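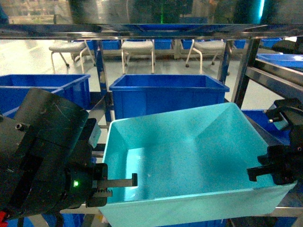

*The turquoise bin at Saltmont, with one finger over its left rim.*

**The Trial Period**

The salesman from Betevel had a way of saying "tote" that made you feel you'd been calling it a bin out of poverty.

"So the arm comes to the tote," he said. "Or the tote comes to the arm. It's agnostic."

"It's religious?" said Mrs Mulcahy.

"It's flexible."

She wrote *flexible* on her pad and underlined it, and I knew then that we were going to have one. I had worked for Mulcahy's long enough to know her pad. She had underlined *flexible* once before, about a caterer.

Mulcahy's sold spare parts for boats, mostly to people who had bought the boat first and thought about it afterwards. The parts lived in bins at the Saltmont depot. The bins lived on racks. When a bin was emptied it had to be taken off the rack and sent back down the rollers to be filled again, and this job belonged to Denholm, who had done it since school and had views on it that he would share if you stood still. The Betevel was going to take the empty bins off Denholm's hands. It came as a service, at £800 a month, with the first 27 days free, and the free part was called a Discovery Window. I was put in charge of the Discovery Window because I had once mended the franking machine.

It arrived in May, in a crate bigger than my kitchen. Two fitters put it together and drank our tea and left me a folder. The folder had a section called *Living With Your Betevel*, which began by advising against naming it.

Denholm named it Imarau. This was the name of a ferry his uncle had worked on, which had gone up and down the same bit of water until it was sold. I said the folder was against it. He said the folder could take it up with him directly.

On the first morning we stood in front of it with our coats on. I pressed what the folder called the Welcome key, and for a while it did nothing except glow green, low down by the gripper. Then both fingers drew apart, very slowly, like a vicar about to describe a marrow.

"It's thinking," I said.

"It's never seen a bin before," said Denholm. "Give it a minute."

It took its minute. Then it moved to the bin on the rack, lowered a finger over the rim, and stayed there. We waited. A lorry came in, was unloaded and went away. Denholm ate a pasty.

"Is that it picking it up?" he asked.

I looked in the folder. The folder said that pauses were a sign of confidence.

By the second week it had got better, or we had got used to it, and I had no column on my form for telling these apart. The form was Betevel's own. It asked me to rate Grip, Reach, Poise and Partnership. I gave it full marks for Reach. I left Partnership blank until I could ask somebody what it was, and when I rang the support line a nice woman in another time zone told me most customers put a four.

Mrs Mulcahy came down on the Tuesday to see her money not yet being spent. She wanted it shown on a plain surface, with a single bin and no clutter, because her brother-in-law had told her that robots only worked in videos. So I put a turquoise one out on the white table, and she stood behind me with the pad.

"What's happened to its hand?" she said. 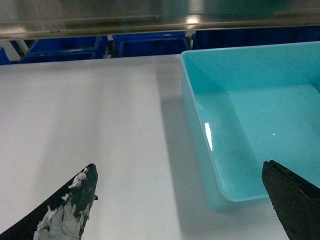
I said it was wear. She said it looked like the skirting in her hall, where the dog had been. I said the folder described the fingers as consumable. She asked who had been consuming them. It was a fair question, and I went to the folder for the answer while she watched the arm.

New fingers were £200 the pair and were not in the Discovery Window. The Discovery Window covered discovering that you needed them.

"Denholm's hands," said Mrs Mulcahy, "how much do we pay for those?"

"They come with Denholm," I said.

She wrote that down as well, though without the underline.

I ought to say that I liked the thing. I hadn't planned to. I'd gone in with the usual dread, a sort of damp feeling that I was helping to measure up my own coffin, or at any rate Denholm's. But it's hard to fear a machine you have watched fail to let go of a tub. It had a carefulness that I recognised. It went at every bin as if the bin belonged to someone's mother. When it did get one up off the rack it held it in the air a moment longer than there was any call for, and I will admit that on the ninth day, alone in the depot, I said "well done" to it and then looked round to see who'd heard.

Denholm had heard. He was on one of the white chairs on the far side of the rack, with his flask.

"You want to be careful," he said. "It'll expect it now."

He had taken to sitting there. With Imarau on the empties he had time on his hands for the first time in his life, and he spent it watching Imarau on the empties. He gave advice. He told it to come in lower, and to mind the post. When it did come in lower he would nod, and when it didn't he would get up, move the bin a thumb's width to the left, and sit down again. I put this on the form under Poise.

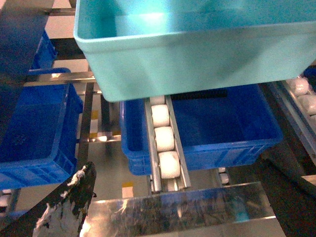
*Page last changed: 4 Nov 2021*

The trouble with the thumb's width came out in the third week, when Denholm went to his sister's.

He was gone two days. On the first of them I came in to find a bin hanging in the air above the roller track, tilted, with the blue crates sitting underneath, and nothing moving at all. I pressed the Welcome key. I pressed the key beside it, whose label had been in the folder's index but not on any of its pages. I rang the nice woman.

"Has anything changed in the environment?" she asked.

"Denholm's gone to his sister's."

I could hear her typing it. "And is Denholm a sensor?"

I thought about that for longer than she was probably paid to wait. I said I supposed he was.

"Then you'll want to reconnect him," she said.

I couldn't reconnect him, because his sister lived up a valley with no signal. So I did what I had seen him do. I went round the back, past the posts, stood where he stood, and nudged the nearest crate to the left. Then I went and sat on his chair. After a bit, with a noise like a man getting out of a low car, Imarau carried on.

I did the nudging for two days. I got rather good at it. I caught myself telling it to mind the post. On the second afternoon one of the drivers put his head in, looked at me on the chair and the arm on the rack, and asked which of us was on trial, and I said he could sign for his delivery and go.

The report was due at the end of the week. Betevel wanted a number of bins, and the machine kept its own tally, so I copied it out: 274, all told, moved without damage. There was no box for who had been sitting behind it. I drew one. I drew it quite small, in the margin, and put *Denholm (see over)*, and then went over, and wrote a page and a half.

It was a good page and a half. I had thought about it on the bus. I said that the product did what it claimed, provided it had beside it a man of long experience who could tell from the sound of it when it was about to lose heart. I said that with such a man it was first-rate. I said that without such a man you would need another such man, and that I had tried to be one and my back hurt. I recommended that we keep both, and that Betevel be asked for a discount, on the grounds that we were supplying a part.

Mrs Mulcahy read it standing up. She read it again sitting down.

"You've given it a four for Partnership," she said.

"Most people do."
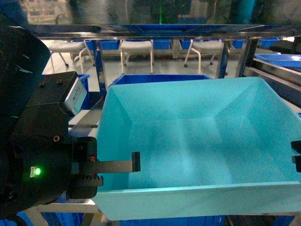
**By Aidan Kinsella**, formerly of the Saltmont depot

I should finish this off, as people have asked.

We kept it. The man from Betevel came back to sign the papers and found my page and a half stapled to them. He read it with his lips moving. Then he asked to meet Denholm, and the two of them went off round the rack together and were gone the best part of the afternoon, and what I could hear of it was mainly Denholm.

He works for Betevel now. They gave him a lanyard and a car. He goes round the other depots during their Discovery Windows, sits down behind the machine with his flask, and listens to it, and I gather the figures are excellent for as long as he's there. On his card it says *Environment Specialist*. He sent me one, with a note on the back asking if Imarau was still coming in too high.

It was, a bit. I was on the chair by then. Mrs Mulcahy had decided it would be a waste to train somebody else, when I'd already had two days of it, and the franking had gone over to email in any case.

The new fingers had still not come when I left. I'd been chasing them for months. The nice woman told me there was a great deal of demand, and asked how I would rate the call, and I told her four.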